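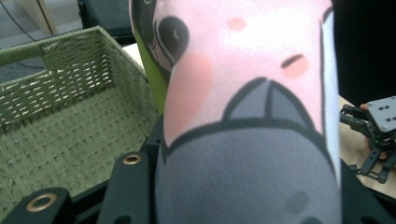 July 23, 2019

Gripper pair, bench 2. Notes on the finger swap and the calibration after it.

Started from Hagos's fault note from the last session: left tool closes late and doesn't close fully on soft items. He had put it down to the spring. I had the tool apart before lunch and the spring was fine. The pivot pin on the left finger had walked out by a couple of millimetres and the finger was rubbing on the side plate. There is a bright line on the inside of the plate where the black has worn off. Pushed the pin back, new clip, drop of the thin oil. The old clip had opened up and I have binned it.

While it was apart I changed the finger pads on both tools. The old ones were glazed and the plush toys were slipping out when picked up by the seam. Pads came from the Trelberg bag in the second drawer. There are enough left for one more full change, then we need to order. Letay has the part number.

Order of work, as I did it, for whoever does the right-hand tool next time:

Trigger off first, two screws, long one goes at the back.
Side plates off. Keep left and right apart, they look the same and are not.
Pins out from the clip side only.
Clean the links with a dry cloth. No solvent near the cable.
Pads on, press for a minute each, leave before loading.
Refit, then open and close 18 times by hand and feel for any catch.

The left tool had a slight catch at first and I could feel it at about half open. One of the plate screws was too tight. Backed it off a quarter turn and it went away. Hamdia says she has had the same thing on the Dido cell and that thread lock on that screw lets you leave it looser. I have not used any yet. Will try it if the screw moves.

Calibration. Ran the opening width check with the gauge blocks. Before the work the left tool was reading 74 mm at full open and the right tool 79, so the left one was losing width as well as closing late. After refitting, both read the same to within what I can see on the scale. I saved the new values under today's file and left the old ones in place in case we have to go back. Don't delete them.

The zero needs to be taken with the fingers closed on nothing and the trigger fully pulled. If you take it with the trigger just resting, everything shifts and the soft items look thicker than they are. I did this wrong the first time and had to repeat the whole set.

Pick check. Soft items into the green woven basket, one at a time, then out again and back on to the table. Going in is easy. Coming out is where the tool catches, as the knuckle wants to touch the basket wall if you go in steep. Come in from the open side and keep the wrist flatter than feels natural. Ataberk does this without thinking, I have to remind myself each time.

Did 195 cycles on the left tool in total, with a stop part way to look at the clip. It had not moved. Dropped items: 19, nearly all in the first part, before I had the grip point right. Holding a plush across the body works well with the new pads. Holding it by the seam is better than it was but still not good. The fabric folds, the fingers meet behind the fold and the width signal says closed although there is something in there. I don't think this is a mechanical fault. Obsa is going to look at the threshold in the Kahsay software, and I have left him the log with the bad ones marked.

Cable. The thin one across the floor should be routed along the wall. I caught it with my foot and the left tool lost its connection for a few seconds. Came back without a restart, but the log has a gap there and that stretch should be thrown away. I have taped it down for now — proper clips needed. Check the plug at the tool end as well, the strain relief is getting soft.

Right tool: not stripped, pads only. Sounds a bit dry when opening fast. I would do the pins on it before the Gonosia visit, it is an hour's work if the clips are to hand. Spare clips are in the small tin, the larger size is the one that fits. The smaller ones will go on but they don't hold.

Still to do:

Order pads and clips (Letay).
Pins and clips on right tool (me, or Hagos if he has time).
Threshold for folded fabric (Obsa).
Floor cable along wall.
Look at left clip again after the next long session and write down here whether it has moved.

Left tool is back on the bench and can be used. Please go easy on the trigger until the pads have bedded in.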